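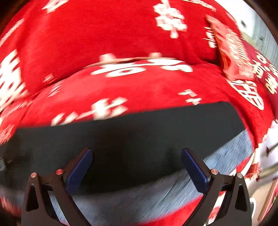 Does a larger set of examples make a learned grasp of soft goods more reliable? Only up to a point, and in our trials that point came much sooner than we had been led to expect.

4.2 Collecting examples on soft goods

It is common to report the size of a set of demonstrations as if size settled the matter. We have done so ourselves. In February we described the Etora set by its total alone, and reviewers were right to ask what the total was made of. This section tries to give a fairer account, using the second round of collection in Cirnville.

All examples were gathered with the Flitero hand-held gripper, which a person carries and closes by hand while a camera on the tool records the view past the fingers. The method is cheap and quick to teach. It is also said to capture "natural" behaviour, and here we have doubts. A person holding the tool still feels the cloth push back through the handle. The camera doesn't record that, and the policy never receives it. With rigid goods the loss may be small. With plush, a good deal of what the person knows at the moment of closing is missing from the example.

We collected 400 demonstrations and kept 192. The rest were dropped for motion blur over most of the approach, for fingers that closed outside the view, or for a start position too close to the object to be of use. We did not set these rules in advance, and a reader should weigh our results with that in mind. Blur was the hardest to judge. A blurred stretch in the middle of a fast reach may carry real information about speed, and by removing it we have probably favoured slow, careful motion.

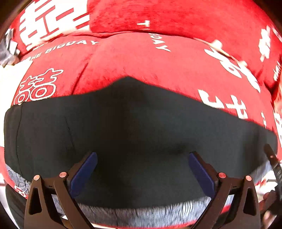
Figure 4. Red plush item with a black band, seen from the tool camera with both fingers in view.

The same concern applies to colour and print. An item with strong lettering gives a vision model plenty to fasten on, and little of it has to do with where the cloth can be held. To test this, we trained the Degefa policy once on the kept set and once on a copy turned to greyscale. The gap between the two was smaller than the spread across five training seeds, so we claim nothing from it. We mention it mainly as a caution to others who have read meaning into gaps of that size.

Adding examples in steps of 50 helped at first and then stopped helping. We can't say whether the plateau belongs to the task, to the model or to the habits of the people who held the tool. Our collectors worked in pairs and watched one another, and their approaches grew more alike over the session. A set gathered by strangers on separate days might well behave differently, although we haven't seen a study that checks this with any care.

Labelling brought its own trouble. Two of us marked the moment of first contact separately, and on soft surfaces we often disagreed, since cloth begins to give way well before the pads are properly seated. We kept the later mark in each case. The earlier mark is just as easy to defend, and the training runs in Section 5 should be repeated with it before anyone relies on the timing results.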